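Wullow two-finger gripper with wrist camera

Product page, updated Sun 23 March

The Wullow is a small two-finger gripper with a camera built in at the wrist, made for light arms that work close in: shelves, cupboards, trays, the back of a drawer. We have wanted to make something this simple for a long time, and we're very pleased with how it has come out!

What it's like to use

The fingers are black, slim and tapered, and they close in a straight line. If you have only used grippers that swing shut in an arc, you'll notice the difference straight away, as the height of the fingertips stays the same from fully open to fully closed. You pick a height, you close, and the fingers meet the thing where you meant them to. Lovely.

Grip force is set in eight steps. Step 1 will hold a paper cup without crushing it, and step 8 is for things you really don't mind squeezing. We leave ours on 3 for most of the soft stuff (foam, sponges, rolled socks) and only go up for bottles and tins.

The camera looks down past the fingers, so both tips are in view the whole time. It sends its picture down the same cable as the gripper's own readings, which means one lead along the arm and one plug at the base. Anyone who has taped a second cable round an elbow joint will know why we are so happy about this.

In the box

Gripper body with camera fitted
2 fingers, plus 2 spares
Mounting plate and 8 bolts
One cable for power and data
Hex key
Printed quick-start sheet

Fitting

Bolt the plate to the arm, slide the gripper on and turn the collar until it clicks. Plug in, then run the finger check from the Skindel panel. The check opens and closes the fingers 3 times and saves the end stops. Do it again whenever you change fingers.

Skindel is our free control software. The January release added a live view with the grip force shown in one corner, and a much better replay screen, where you can scrub through a pick and see the finger position at each point (we use this one all day long).

Foam blocks on a shelf

Blocks are a favourite of ours for a first task. They're light, they have plain flat sides, and they come in good strong colours that are easy to tell apart on screen. Put one on top of another and you have a nice little test of whether you can take hold of the upper one at the right height. Patterned shelf paper makes it more like a real home, too.
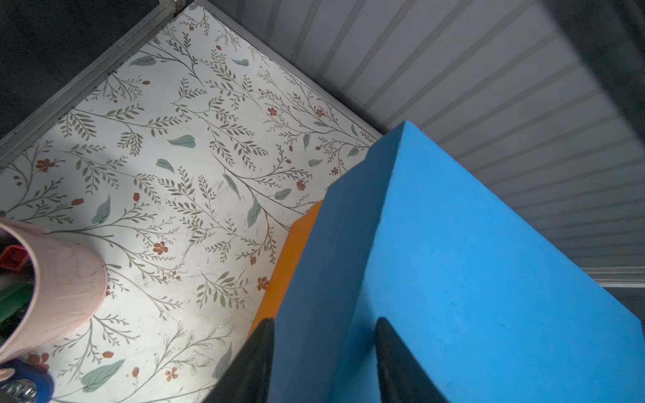 Wrist camera view: Wullow fingers on a blue foam block, with orange showing underneath.

Does it fit my arm?

The standard plate fits all Nirkska arms. For other makes, ask for the blank plate and drill your own pattern. Drawings are on the downloads page.

Spares and repairs

Fingers are sold in pairs. Check the tips for wear every 1000 grips; the panel keeps the tally for you. Repairs are handled by the Bhuiyan workshop, and the form is under Support.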